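Dorkau three-section tea tray

Small wooden tray for individually wrapped tea bags. Three compartments side by side, packets stand upright. Sold singly or in a set of 2. Ships flat in a plain carton.

We stock plenty of tea storage at Plillard and I'm not convinced most of it earns its space. Lidded chests look good in a catalog and then everyone digs to the bottom for the one flavor they want. So I took the Dorkau with low expectations. A tray with three slots is hardly an invention, and the maker's leaflet calls it a "tea station," a phrase I refuse to put in the title.

What it does do is keep flavors apart. If you buy mixed boxes and tip them out, you know the mess already.
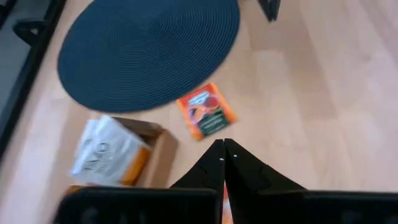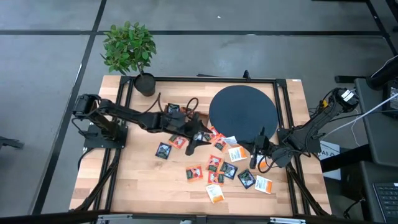
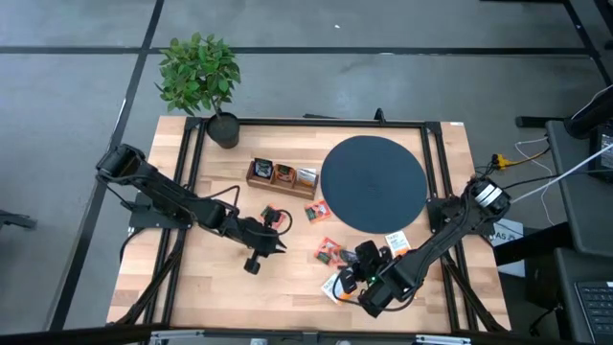 Tea packets in several colors, with a dark round mat. The tray is in the last picture only.

Dorkau claims 45 packets across the three sections. I got 24 in before they started to bend, and I wasn't being gentle. Standard paper or foil envelopes go in fine. Pyramid bags in boxes don't, and loose bags without a wrapper flop over – buy a tin for those.

The wood is unfinished inside the compartments. Wipe it with a barely damp cloth and leave it out to dry. It isn't dishwasher safe, whatever the reseller listings say.

Compared with the Bellamy chest: the Bellamy holds more and has a lid, and costs twice as much. Compared with the Idham rack: the Idham is wire, lighter, and slides around when you pull a packet out. I'd take the Dorkau over the Idham. Over the Bellamy, only if you drink three kinds of tea or fewer.

Weight: 700 g
Lid: none
Dividers: fixed
Mat and tea: not included

Returns accepted unused, in the original carton. Tea stains count as use.

Notes by Rafail Mitsotakis-Vlachou, updated 19 May 2018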